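Killelham Valley Visitor Recovery Project
Progress report to the Lodero Fund
6 Dec 2020

Dear Rosalinda,

Thank you for your patience with this one. I know you were hoping to have it before the holidays got going, and I'm glad to be able to send it with mostly good news in it, though you'll see there are a couple of places where we are behind where I'd like us to be.

When we wrote our first report, the lower road had only just reopened after the flood and a good many people who called our office were under the impression that the whole valley was closed. We still get that call, but much less often. The inns along the upper road are all taking guests again, the bakery is back in its old spot by the bridge, and the river walk can be followed as far as the old mill. Past the mill you have to turn around, and will have to until the footbridge is replaced.

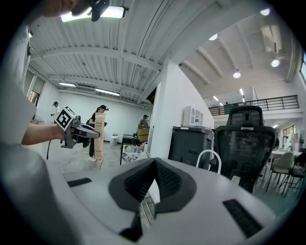
Your grant was meant to do two things: bring the small places to stay back into use, and let travelers know they were welcome. On the first, 26 guest rooms have been repaired and are open for bookings. We had promised you more than that by now. The shortfall is nearly all at Dilberg House, where the floors on the river side had to come up a second time, and the owners have decided (wisely, I think) to wait and do the job properly.

On the second, the new visitor guide has been the happiest part of the year for me. We printed it in the spring-green cover you liked, and 1242 copies have gone out by mail to people who asked for one. So many of them wrote a little note with their request -- honeymoons, fishing trips with a grandfather, a flat tire by the church that ended in a three-day stay -- and I have kept every one in a box by my desk.
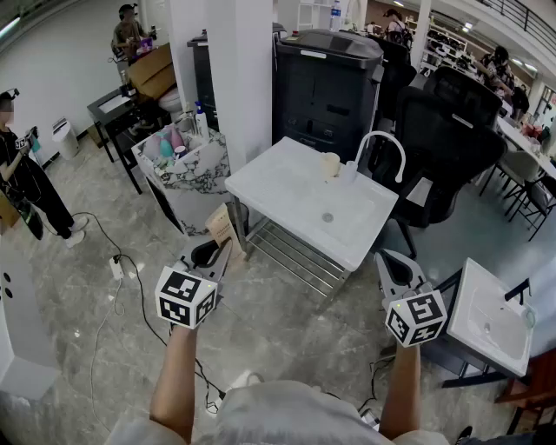

The weekend packages have been slower. We sold 194 of them, mostly to people within driving distance, and I expect that will be the pattern for a while yet. Families want to come by car, stay in one place, cook some of their own meals, and be outdoors most of the day. We have asked the inns to relax their two-night minimum and all but Bhardwaj Lodge have agreed. The lodge would like to see how the winter goes first.

For the next period we are asking to move what is left of the printing money over to trail signs. The old ones by the mill were washed away, and walkers keep ending up in the same farmyard. We would order 12 signs in January and put them up as soon as the ground allows. I sent a draft of this request around to the innkeepers before writing to you, and their replies were kind and quite firm about where the signs should go.

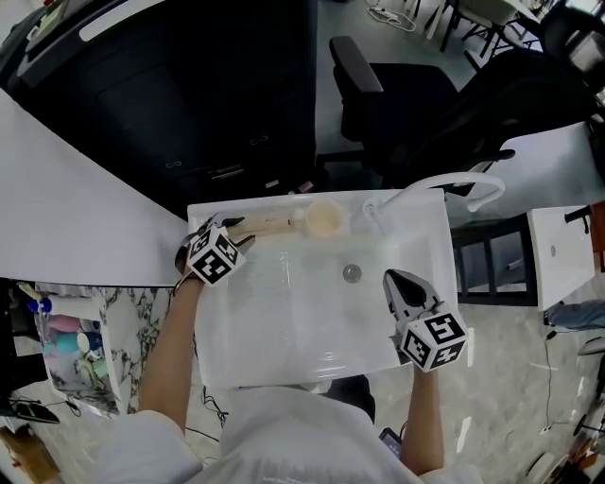 Please put the first one at the parking lot and not up at the mill, Fikri Govindasamy wrote back, because by the time my guests reach the mill they have already gone wrong twice. I would also like the walking times on there, and slow ones, for people who stop to look at birds.

I think that is fair on both counts, and we have changed the plan to match. The walking times will add a little to the cost of each sign, but it still fits within what remains. If you are happy with the change, a short note from you is all we need to place the order.

The full accounts are attached, along with the receipts from Dilberg House that you asked for last time. You are warmly invited to come and stay whenever travel is easier for you, and I would be delighted to walk you down as far as the mill.

With thanks and good wishes from all of us in Killelham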